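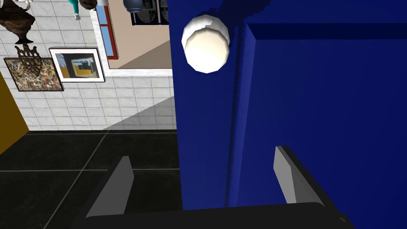 by Tahira Farooqui

If you train robots on kitchen chores in simulation, you already know that cabinet doors eat whole afternoons. I've spent most of September on them, and I promised Marius I'd write my tips down before I forget them, so grab a coffee!

Tip one: get the fingers open early. Our old policy waited until it was right next to the door and then tried to spread the gripper, and it bumped the edge every other run. Now I start every demo with the fingers wide and leave them that way until the approach is done.

Tip two: shuffle the colors. A blue door with a white knob is lovely and easy to spot, and a policy that has only seen that one will fall apart on anything else. I repaint the cabinets every 16 episodes (Hernán does it every single episode, which made my training crawl, but his machine is better than mine).

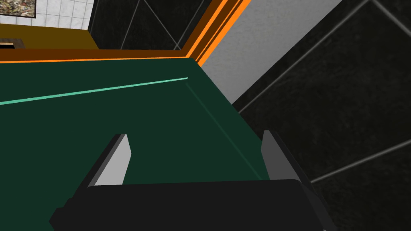
Dark green was the color that gave me the most grief, by the way. Low contrast, uneven light, and the wrist view kept losing track of the panel's edges. What helped was mixing in a brighter trim color for the first stretch of training and then fading it out. I used 375 demos in total, and the version with the fade opened the door in 15 more test runs than the one without, out of 256. Not huge, but I'll take it.

Tip three: keep the wrist view. I tried dropping it to save memory and the Pedora baseline beat me by a mile. Shrink the images first, then see if you still need the space.

Tip four, for anybody on Nolamitz: check your hinge friction before you blame the network. Mine was set so high that I was yanking on doors that would barely budge, and I lost two days to it. Kiều found it in five minutes.

Drawers are next, and I have opinions about drawers already. If you've got a trick for getting a gripper behind a shallow handle, send it over.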